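20 February is what the jar labels say, so for the book: 20th February. Glue notes, continued from the November batch

Carried on with the size and paste trials for the two Jaunzems atlases. Both have the same trouble, leather gone powdery at the joints and the spine linings letting go, but the old adhesive isn't the same in each. Volume one softens with plain damp blotter. Volume two hardly moves and needs a poultice. I put this down to a later repair, probably animal glue over the first paste.

Wheat starch paste, cooked fresh this morning. One part starch to 7 of water by volume, soaked first, then stirred over the double boiler for 30 minutes. It went translucent early and I nearly stopped, but the November batch was taken off too soon and turned watery in the fridge, so I kept going. Sieved twice when cool. Smooth enough for the tissue, a bit stiff for the linings. Thinned half of it and kept the rest as it was.

Small cut pieces of the repair papers and the leather offcuts are still to be sorted by weight. We need a better system than envelopes. The heavy Vellura paper got in with the medium again and I only found out when a strip wouldn't turn over the board edge.

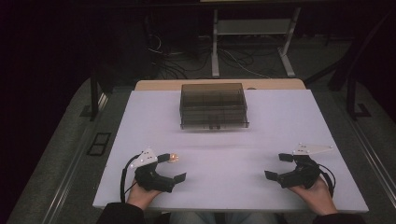 Divided box with clear lid, on the white top.

Trial strips, all on scrap boards from the Fondura ledger that was past saving:

Strip A, thin paste, light tissue. Lies flat, no tide line. Peels at the corner if you pick at it with a nail.
Strip B, stiff paste, light tissue. Holds well. Slight cockle across the grain, may press out.
Strip C, thin paste, medium Vellura. Poor. Lifted along one side before it was dry.
Strip D, stiff paste, medium Vellura. Good. This is the one for the inner joints, I think.
Strip E, paste and methyl cellulose mixed half and half, medium Vellura. Slower to grab, so there is time to shift it. Dries a little shiny.

All strips went under boards and weights at 12 o'clock with blotter and polyester web either side. Blotters changed twice in the first hour. I wouldn't skip the second change, the first set came out wetter than I expected.

Grain direction: please check it before cutting and mark it in pencil on the back. Strip B was cut across the grain by mistake (mine) and that may be all the cockle is. To be repeated tomorrow with the grain running head to tail. 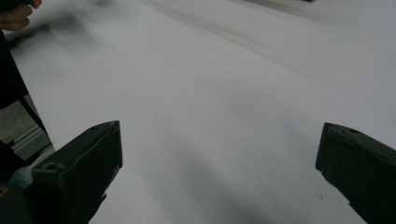 On the leather. The Pluton dye is too red when dry, whatever the tin says. Mixed with a little of the black it comes close to volume one but not volume two, which has faded unevenly down the spine. Matching to the darker band near the tail and leaving it at that. Consolidant went on the corners with a soft brush, two thin coats. The first coat darkened the leather and then it came back most of the way. I'd like to see it in daylight before doing the boards.

Humidity in the back store was high again, so the blotting paper has been moved to the plan chest. The 90 gram handmade is in the second drawer down and there isn't much left.

To do:
Repeat B with the right grain.
Poultice test on volume two, bottom inch of spine only.
Order more Vellura medium and a sheet of the light.
Clean the sieve properly, there was dry paste in the rim.
Relabel the thinned paste. It keeps for a few days, then bin it.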